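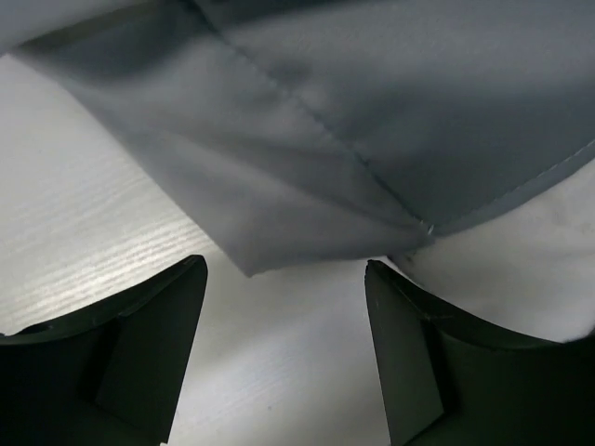
I have a favorite moment in robot cloth handling, and it comes right before the grasp. The fingers are open, the fabric is hanging somewhere near them, and the policy has to decide what it is looking at. Is that ridge a seam or a fold? Is that edge a hem, or just the place where the cloth happens to turn under itself? A person settles this without thinking. A robot has to get it from pixels, and for years most of us tried to spare it the trouble.

I think we were wrong to, and I would like to argue for making the trouble worse.

The usual recipe for teaching two arms to deal with a pillow and its case starts neat. You lay the fabric flat, square it to the bench, put the pillow in its spot, and record demonstrations from there. The numbers look great. Then somebody drops the cloth in a heap and the policy grabs at nothing, or takes hold of the middle of a panel and pulls with great confidence in a useless direction. I have written that paper. I was proud of it for almost 9 months.

What changed my mind was a small study by Oana Văduva and Ankit Negi at Brukirside, and I have been telling everyone about it since January. They took one task, two arms, and a fixed budget of demonstrations, and they split the budget two ways. One half of the work went to clean starts. The other half went to what they call "dropped starts", where the operator lets the fabric fall from chest height and has to begin from whatever lands. Same operators, same training code, same number of demos in each set.

Tested on dropped cloth, the policy trained on clean starts finished 44 percent of its trials. The one trained on dropped starts finished 68 percent. Fine, you might say, it was tested on what it was trained on. But look at the clean test, where the two policies came out so close that the authors decline to call a winner. The messy training cost nothing! That is the result that made me put down my coffee.
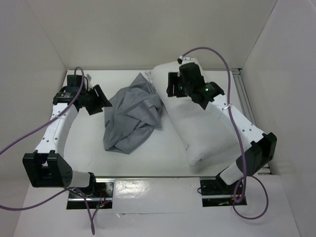

My own reading is that a heap forces the demonstrator to show the robot how to look. With flat cloth, the operator goes straight to a corner, and the policy can learn the position of the corner and ignore the fabric completely. With a heap, the operator pokes, lifts a flap, lets it go, tries the other arm. Văduva and Negi kept all of that in. They did not trim the fumbling, and they did not throw out demos where the first grasp slipped. I would have cut every one of those, and I suspect I would have been cutting the best part of the data.

The wrist views matter here too. From overhead, gray on gray is a blob, and you can stare at it all day without finding an opening. Up close, a line of stitching is a real landmark. When the authors dropped the wrist cameras from training, the gain from dropped starts mostly went away. I love this detail, and I wish they had given it more than a paragraph.

There are fair complaints. Dropped starts are slow to collect and operators get tired of them. The Grotedier group has argued that you can get the same spread from simulation, and maybe one day you can, but the simulated cloth I have worked with still folds like a very polite napkin. It is also one task, with fabrics that are all fairly thin. I would want to see towels, and something stretchy, before I bet a whole lab's year on it.

Still, this is a change any group can try with the hardware already bolted to its bench. There is no new model to train and no new sensor to buy. Take your next batch of demos, stop smoothing the cloth first, and keep the bad grasps. We are doing it with our own two arms now, and I've asked our operators to put away the lint roller and the alignment tape until the batch is finished.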